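### 3.2 Table layout and cutting station

Draft of February 14, 2023 — J. Maglaya to check wording in 3.4 before it goes to Deák.

The snack-prep task uses one table, dark brown top, and a short list of items on it. Board, bowl, a clear plastic container for the food. We kept the list short on purpose. Earlier pilots (the Prudus kitchen) had too many items out and people spent most of the session shuffling them around, so the prep times told us very little about prep. Positions of the board and bowl are not fixed in our protocol, only that both stay on the table throughout. Figure 2 gives two views of the table.

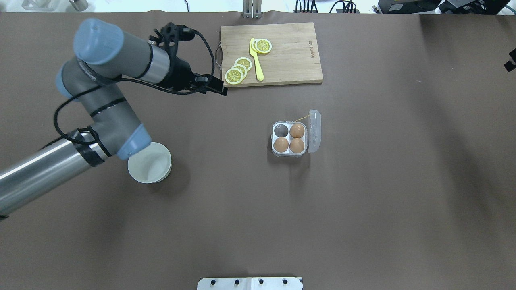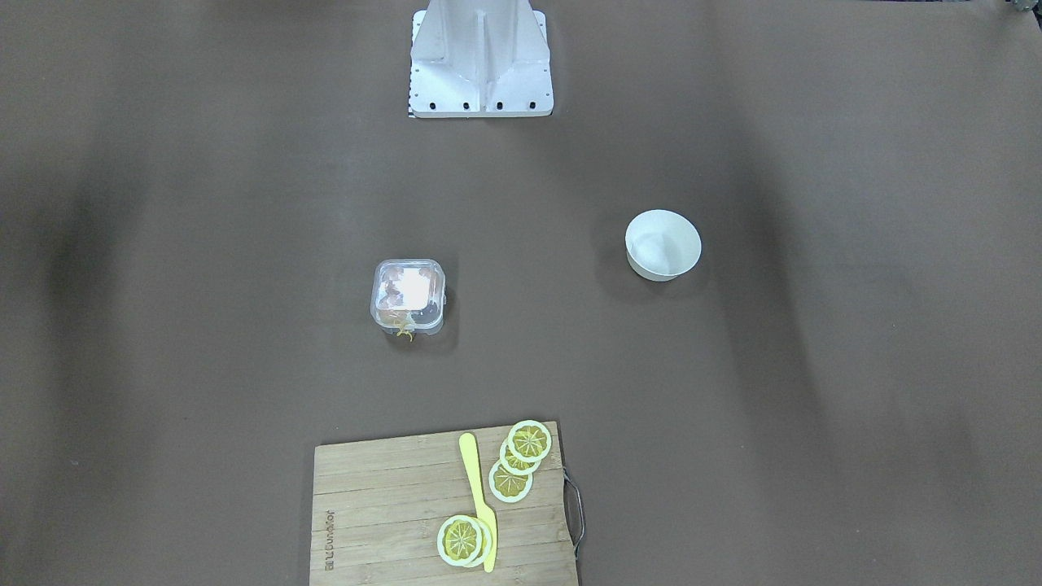

**Figure 2.** Cutting board and white bowl on the brown tabletop, two views. Lemon slices and yellow knife on the board in (a); lidded clear container with orange and reddish food pieces in (b).

### 3.3 Items and how they are scored

*Board.* Light colored, rectangular, with a small metal handle at one short end. The handle matters more than we expected. In the coding sheet it is the reference for which way round the board is facing, and without it the two coders kept disagreeing on "left half" versus "right half". With it, agreement on slice placement was fine and we dropped the extra training round.

*Slices.* Lemon is the standard item. Scored on two things: does the slice lie flat on the board, and does it touch or overlap another slice. Overlap is not an error. The five slices in Figure 2(a) sit as a stack of three plus a pair, and would be entered as two groups. We tried scoring every slice on its own in the Hullevier sessions — far too slow, and the totals came out teh same.

*Knife.* Yellow plastic. Scored only as on the board or off it. Resting between groups of slices, as in 2(a), counts as on. Angle of the blade is not recorded.

*Bowl.* White, round. Coded empty or not empty, nothing in between. The bowl in 2(b) is coded empty. A single slice makes it not empty, peel as well.

*Container.* Clear plastic so the contents can be checked with the lid on. Glare on the lid is a nuisance for coding from stills, see 2(b), and coders were told to read the contents through the side walls instead. Pieces are entered by color only. Trying to name the fruit or vegetable from a still led to a lot of guessing and we gave that up in the first week.

### 3.4 Coding procedure

Each session is cut into stills and 20 of them are drawn at random for coding. The full pool is 4000 stills, both coders working from the same draw. Board first, then slices, knife, bowl, container. Same order every time. A coder who can't see an item marks it "not visible" and moves on, does not guess from the still before. Disagreements go in a seperate column and get settled on Pimau calls, normally in one sitting.

Stills with the board partly out of view, as in 2(b), are kept. Board gets coded for what shows. Dropping them would have thrown out a lot of good bowl and container data. Rest of the exclusions are in the appendix, table still to be added in March.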